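Ovik Desk Kit support
Ticket 2268: Wrist view washes out over the table, kit lets go of slim pens early
Status: Open, waiting on customer
Product: Ovik two-finger tabletop kit, evaluation loan
Opened by: Uliana Shevchuk, Geltham
Handled by: Wekesa Simiyu, Kitotari

Uliana Shevchuk wrote:

Hello, and thank you again for getting the loan kit out to us so quickly! Orysia and I had it bolted down and talking to the laptop the same afternoon, and I have to say the setup booklet is a pleasure (somebody clearly sat down and tried it on a real person before printing it).

We are reviewing the kit for the front office at Geltham, where it would mostly be tidying desks, so the task we picked is putting pens back in an organizer. We have two troubles and I'm afraid I can't tell whether they are one trouble in two coats. The first is that the wrist view gets very bright over part of the table, and the pen finder goes quiet there. The second is that the fingers sometimes open before the pen is properly down in its slot. I left exposure on automatic and grip at the default setting. Here's the view over our table with the fingers open.
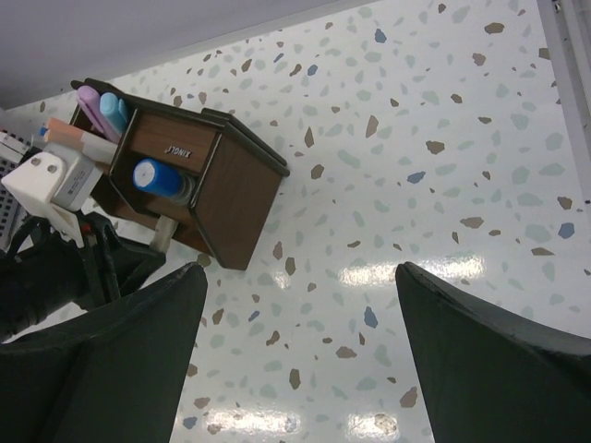 Wrist view over the table, default exposure. Note the band of glare just past the fingertips.

I did reboot everything, twice, and I wiped the lens with the little cloth from the box. No change that I could see. Error 553 comes up in the log each time the finder gives up, if that means something to you.

Wekesa Simiyu replied:

Hi Uliana, what a nice ticket to open with my tea. Thank you for sending the picture along with it.

Error 553 is the finder telling you it had no outline it trusted. Your table has a shiny top and a chip pattern, and either one of those can make it fussy, so let's take the light first and leave the grip alone until we know more. Please do the following:

Open Camera, then Exposure, and change Automatic to Fixed.
Set the shutter value to 4000 and save the profile under a new name.
Turn off or move any lamp that reflects toward the wrist.
Lay a few pens flat on the table and run Find Only, with no picking.

Send me the log after that, and a wrist view if it's no bother. If Find Only is happy we can go on to the grip with a clear conscience.

Uliana Shevchuk wrote:

Back again, and sorry for the wait, we had visitors through the office and I didn't want to be crouched under the table with a cable in my teeth when they came by. I have made the profile (I called it Hladun, after our building) and we ran Find Only the way you said.
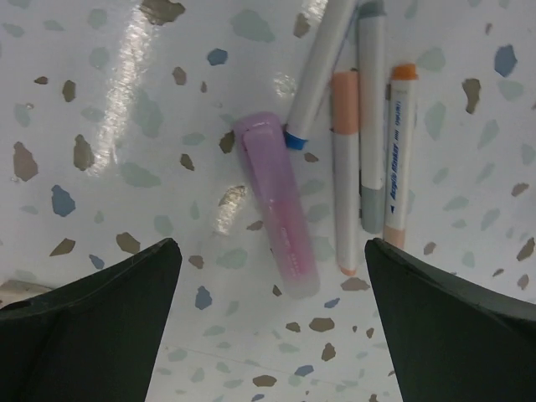
Find Only is much better with the new profile, though it still has one habit I can't talk it out of. It gets the single pens nearly every time and then it will take two that are close together and call them one long pen, with the grab point somewhere silly in the middle. You'll see what I mean by close: the white marker with the blue end is lying right up against the top corner of the pink highlighter, and that's just the sort of pair it likes to marry off. The one with "Acrylic Marker" printed on it sits a bit apart and gives us no grief at all. Orysia wondered if the clip on the highlighter was confusing matters, and I said I'd ask.

Log attached. Error 553 shows up only once in it, which cheered us both up.

Wekesa Simiyu replied:

That's good progress! Please tell Orysia it was a fair question, but I don't think the clip is to blame. The merging comes from a setting called Join Gap, which is meant for long things like rulers that get broken up by a reflection. On a pen job it should be at its lowest. You'll find it under Finder, Advanced, on the second page.

I've asked Yaroslav Bondarchuk on our hardware side about the early release, and his first question was where the release height is measured from. On a fresh kit it's measured from the tabletop. A pen going into a tall compartment meets the floor of the organizer well above that, so the arm feels a push, decides it has arrived and opens. Under Place, please switch Height Reference from Table to Container and teach it the organizer again. Keep the wrist turn at 180 while you teach, or the saved angle won't match your pick angle.

Uliana Shevchuk wrote:

Done, done and done. Join Gap is at the bottom, and I taught the organizer again with the reference set to Container. It took me two goes because I forgot about the wrist turn the first time (entirely my own fault, it's in your message in plain English).
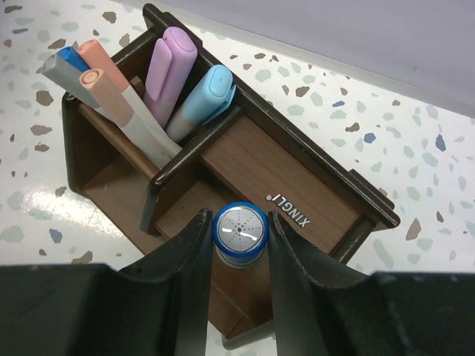

Wrist view over the organizer, with six markers in the tall compartment and the round stamp between the fingers.

The merging has stopped on everything we've tried so far. The release is better too, but I'd like to run it a good deal longer before I call it cured. Now a new question, and do say if it needs its own ticket. Yaryna Kravets, who will be signing off on the purchase, would like the kit to handle a round stamp as well as the pens. Is there a grip preset for short round things, or do we teach one from scratch? The booklet only mentions cups.

Wekesa Simiyu replied:

No need for a new ticket, I'm happy to keep it all in one place. Start from the cup preset, make a copy, and bring Grip Force down two steps. Then teach the grab height by hand, a little below the widest part of the stamp, and save it under its own name so an update won't write over it. If the fingers slide upward as they close, your height is too high and a small nudge down usually settles it.

Run the pens for as long as you like on the present settings and send me the whole log, good runs included. Yaroslav would like to see the release heights as well, so please tick Verbose before you start. I'll leave the ticket open on our side until I hear from you.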